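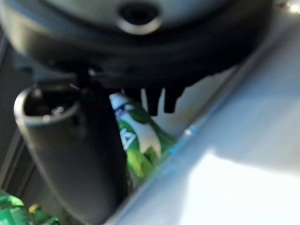 One of last term's students asked why a whole session goes to soda bottles when there are cans, cartons and glass to get through, and the answer is that a plastic bottle teaches you nearly everything else on the list!

Packaging Basics, Session 4: The Soda Bottle
Vonari Evening Program, room 40, Wednesday

Bring to class: one soda bottle with its label still on (any flavor, any size), scissors, a ruler, a marker.

1. Color
Green has meant lemon and lime for so long that most shoppers reach for it before they read a word. Leaves, slices, splashes, bright green on white: all of it says "citrus" from across the aisle. Look at how the label works with the plastic behind it. A white label on a green bottle stands out beautifully, and a thin band of a second color near the edge can sharpen it even more.

2. Shape
The shoulder is my favorite part. It's the slope between the neck and the straight wall, and it's where a glossy bottle catches the light. Run your thumb down it and feel where the curve stops. Labels nearly always start below that point (paper hates a double curve, as you'll find out in the exercise).

3. The label in the round
You never see a whole label at once. Big letters wrap out of sight, so a good mark still has to read when only half of it faces you. Turn your bottle slowly on the shelf and write down every position where you could still name the drink.

Exercise
Cut the label off, flatten it and measure it. Then draw a new one at the same size, with up to 200 words of notes on your choices. Try it on the bottle before you hand it in!

Reading: Ocampo handout, page 94. Session 5 is cans, and they're great fun too.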